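Watched Stuvudberg last night, the haunted sanatorium one everybody has been shouting about since March. Thread, with spoilers, and I'm going to be the grump again.

1/ "The scariest film of the decade" is on the poster. The decade is not even half over. Who signed off on that?

2/ Setup: Itziar Tejada plays a piano tuner who inherits a closed-down sanatorium and moves in alone, in winter, with a bad knee. Fine. I'll buy any dumb reason to get a person into a big empty building. That's the deal you make.

3/ The first 40 minutes are decent. Tejada can do a lot with just listening. There's a bit with a dumbwaiter that goes up when it should go down, and my shoulders were up at my ears.

4/ Then the ghost shows up with a backstory. And a diary. And a nephew who reads the diary out loud. Why does every ghost need paperwork now?

5/ I counted the jump scares because I'd stopped caring about the plot. 19. Two of them are a cat. It's the same cat.

6/ People keep telling me the sound design is "revolutionary." It's loud. It goes quiet and then it's loud. My neighbor's garage door does that.

7/ Olaia Herrero directed it, and I liked her first one, Magalhães, a lot. That one cost nothing and was mostly a woman looking at a well. I still think about the well. I don't know what happened between that and this, but I'd guess money.

8/ Also not convinced by the "based on true events" card at the start. Which events? The movie never says, and in the one interview I found, Herrero changes the subject to lighting.

9/ Credit where due: Iñaki Lorente as the locksmith. Four scenes, barely speaks, clearly knows something. I'd watch 97 minutes of him changing locks.

10/ Someone will reply that I "didn't get it." It's about grief. I got it. They say the word grief three times at dinner.

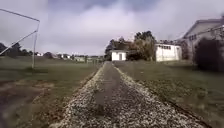 11/ The ending is my biggest complaint. Tejada finally leaves the building and we get fog, crows, a crooked black forest, a choir on the soundtrack, the whole shopping cart. I don't believe any of it was needed. Give me a dead straight gravel path like this one, flat patchy grass off to the left, some buildings way down at the far end, and make her walk the whole thing in one shot with no music. I'd have been under my seat. Two stars, one of them for the dumbwaiter.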